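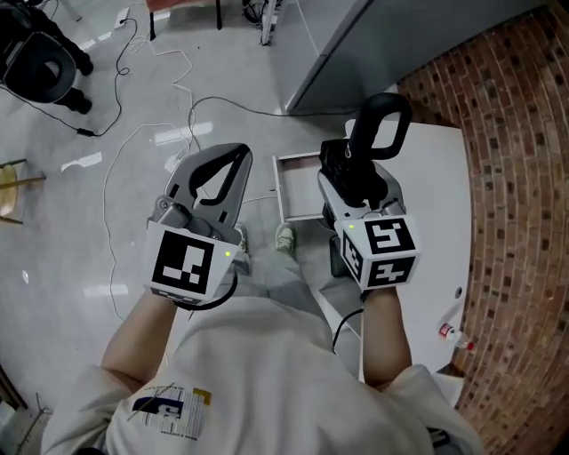 Erasto Makori wrote under my last post that a light gray floor is a floor for people who enjoy mopping, and that I'd be wishing for brown by the end of June. Well, June has been and gone, the gray tile is still down, and I am more in love with it than I was the day the grout dried! So Erasto, thank you for the warning (and for all the advice on thresholds, which I used), but I'm going to spend this whole post gushing about a floor and you can skip it if you like.

For anyone who's new, the workroom is the long room at the back, the one that used to have the dark green sheet vinyl. I bought the place knowing that vinyl was going to go, and then lived with it for two winters. It had a curl at the doorway that caught every shoe I own. It also made the room feel like evening at ten in the morning, and I don't think I understood how much of that was the floor until it was rolled up and leaning against the fence.

I went back and forth on the replacement for ages. Samples all over the kitchen counter, samples in the car, one sample that traveled to Polbridge and back in my coat pocket for reasons I can't remember. I had a dark slate look, a sort of oatmeal, a very pretty terrazzo that cost a silly amount, and the plain light gray from Testell. The gray was the boring one. I'd picked it up mostly to have something to compare the others against. But every time I walked past the counter it looked right, whatever the weather was doing, and the terrazzo only looked good before lunch.

What I hadn't expected is how well it gets along with white. Nearly all the big pieces in the room are white or near enough - the unit with the long flat top, the metal rack, and then the light gray metal cabinet with the sloped face farther back. On the old vinyl they looked like appliances waiting for a delivery truck. On the tile they look like they belong to each other, and I didn't buy a single new thing to get that. I even find myself dressing for it. Cream sweatshirt, gray pants, pale sneakers. My sister says I'm turning into a paint chart.

OK, numbers, for the person who emailed to ask. I bought 300 tiles and used 278, and that includes the ones I broke. The man at Kang's (the tile place out past the lumber yard, not the restaurant) told me to over-order and I'm so glad I listened, even if the leftovers are now living under my bed. I broke most of mine on the same afternoon, cutting around the pipe in the corner. The first three snapped straight across. Then I slowed down, scored it twice, took smaller bites out of the curve, and the fourth one went in like it had been made for the spot. I may have shouted. The dog left the room.

The grout was where I really dithered. The usual advice with a pale tile is to go darker so the lines don't look dirty later, and I mixed a little of a charcoal color and tried it on a scrap board. It looked like graph paper! Very smart, and I couldn't have lived with it for a week. I ended up with the Nelach in a shade a tiny bit deeper than the tile, and from standing height you notice the lines and then you stop noticing them. That's as much attention as I want from grout.

Laying it took me longer than I'd like to say. I started at the wrong end, which I'll own up to. I'd read that you find the middle of the room and work outward, and I did find the middle, and I snapped my chalk lines, and then I got nervous about the doorway and started there anyway. By the time I was halfway across I could see the rows drifting toward the window. So up came four rows while the mortar was still soft, and I scraped every one of those tiles clean in a bucket, muttering, and began again from the chalk. If you're about to do this, trust the chalk. It's very good chalk.

Now, the mopping. Erasto isn't wrong that you see things on it. Pencil shavings show. Coffee shows. Anything dark that drops will be waiting for you like it's on a stage, and I've come around to loving that too, since I lose small things constantly and on the green vinyl they were gone for good. I've found a spring, an earring back and the little grub screw from the lamp, all in the first month, all without getting down on my knees with a flashlight. What doesn't show is dust. The tile has a faint mottle that you only see up close, and the ordinary gray fluff of a room just disappears into it until I feel like dealing with it. My mother's black kitchen floor needs wiping if somebody breathes near it.

I sweep at the end of the day and go over it with a damp flat mop when it needs it, warm water and a small squirt of dish soap, and a second pass with plain water. I tried one of those floor cleaners that promise a shine and it left a film that grabbed every footprint, so the rest of that bottle went to a neighbor who has different taste. For scuffs I use a damp melamine sponge, lightly.

The other thing people ask is whether it's hard to stand on. Yes! It's tile. I'm on my feet in there for long stretches and the first couple of weeks my heels complained every evening. Proper sneakers fixed most of it. I don't want a mat in the middle of the room, partly because I'd trip over it and partly because I'd be covering up my nice floor, so shoes it is. I keep one pair only for indoors now, by the door, and the outdoor ones don't come in, and that has done more for the state of the tile than any mop.

I've also become strict with myself about what gets to live on the ground. Big pieces that stand on their own feet are fine. Anything else that ends up down there, trays and bottles and so on, is visiting. I'm not very good at enforcing this in the middle of a job. Things get put down where I am, and where I am is usually the middle of the floor, and then I step around them for an hour. But at the end of the day they go back up, and the sweep takes almost no time when they do.

Would I change anything? The doorway strip, a little. I bought the silver one and it's a touch too shiny, and I've seen a brushed version since that would sit quieter next to the gray. I'd also have sealed the grout in one go, and not in two halves with a weekend of visitors in between, as the half by the window dried a hair lighter. I can see it. My sister claims she can't, but she's kind.

One comment I never answered properly, from the last post, asked whether it would work in a room with less light. I think so? The window in mine isn't large, and in winter I have the lamps on by four in the afternoon. Under a warm bulb the tile goes a bit creamy, under a cool one it goes a bit blue, and I like both. Borrow a tile from the shop if they'll let you and leave it on the floor overnight, then look at it first thing with your coffee.

Next up is the wall behind the rack. I have 2,000 opinions on white paint and no paint.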